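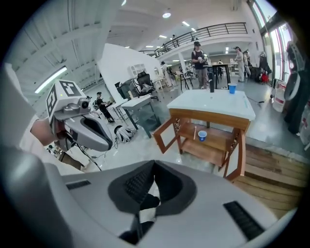
Handheld gripper kits: what we think of the Skullar so far

Reading time: 3 minutes

A good many of you wrote in after the last issue to ask whether a pair of handheld grippers is worth the money for a small lab, and I promised I would get back to you once we had lived with a set for a while. Well, we have had the Skullar pair on loan from Brivier since early in the summer, and between us we have recorded 331 demonstrations with them, so I feel I can finally say something useful.

The short version is that we like them very much, with a couple of grumbles. You hold one in each hand, you do the chore the way you would do it at home, and the recordings go off to train the arms later. Yanti Teoh had new people making decent recordings before lunch on their first day, and that includes Harvey Fehr, who will cheerfully tell you he has never gotten along with a teleoperation rig in his life. We kept to simple household jobs – picking up cups, moving things from a tabletop to the shelf underneath, opening and closing a cabinet door – and the grip felt natural for nearly all of them.

Now for the grumbles. The cable is the first. It is fine while you stand still, but if you turn around a lot it does find your elbow, and Bayu Nasution ended up clipping his to his belt. The second is tracking. Keep the marker cubes clean and don't let one hand hide the other for long, or you will be throwing takes away. We lost most of an afternoon that way before Adi Liew went back and read the setup sheet properly (the rest of us had skimmed it, I'm sorry to say). Once we slowed down when crossing hands, the trouble mostly went away.

Weight is a matter of taste. I was ready for a break after 2 hours, while Yanti could have kept going until dinner. If you have smaller hands, do ask for the narrow handle when you order. It costs nothing extra and makes a real difference on the fiddly jobs.

The Skullar comes as a set of 2 with chargers, a case and a year of the Skesovent recording software, which sorts your takes by task and flags the ones where tracking dropped out. I would have liked a better search in it, and Holger Eklund at Brivier tells me one is planned for November. He is also holding a set aside for readers of this newsletter who would like to try before they buy. Loans run for a week at $300, and that comes off the price if you decide to keep the kit. Write to him by way of the Bogale office and mention that you read it here.

Next issue I hope to have Adi's notes on drawers and door handles, which he has been promising me since spring.

You are receiving this newsletter because you signed up on our website. Unsubscribe or update your preferences at any time.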